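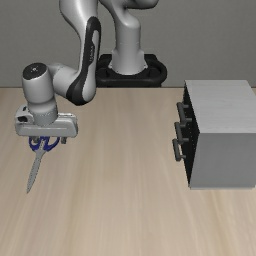

Export control law applies to goods, software and technical data that leave the country, and to technical data released to a foreign national inside the country. The second case is called a deemed export. A university lab meets it more often than the first. Consider an arm holding a pair of scissors over a table. The scissors raise no licensing question. The arm may, depending on its rated performance, and the source code that drives it is classified separately from the arm. Students should keep the three items apart in the written exercise.

Home | Syllabus | Readings | Handouts | Contact

Session 5. Sponsored research and restricted parties

Case A. Onanis, a network equipment maker, funds a lab at 400 thousand dollars a year. In August it is placed on a restricted party list. The listing does not void the research contract. It does require a license for any controlled item or data sent to Onanis after the effective date. Reports already delivered are unaffected.

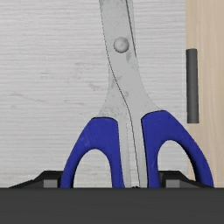 Results intended for open publication generally fall outside the rules as fundamental research. The exclusion is lost if the sponsor may withhold approval to publish. A short review period for patent purposes does not defeat it. See clause 9 of the Onanis agreement in the reader.

Case B. Wurnemix buys controlled chips from Chauke and resells them through an office in Prato. Chauke holds a signed end-use statement but made no further inquiry after the delivery address changed twice. Discuss whether Chauke had reason to know of the resale.

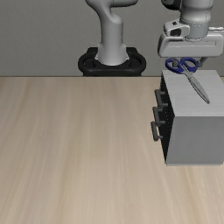

Knowledge includes awareness of a high probability that a fact exists. Willful avoidance of facts may be treated as knowledge. A signed statement is evidence of care and does not settle the matter.

Written exercise: classify each item in Case B, name the parties to the transaction, and state who must apply for the license. Cite page 1529 of the reader for the definitions.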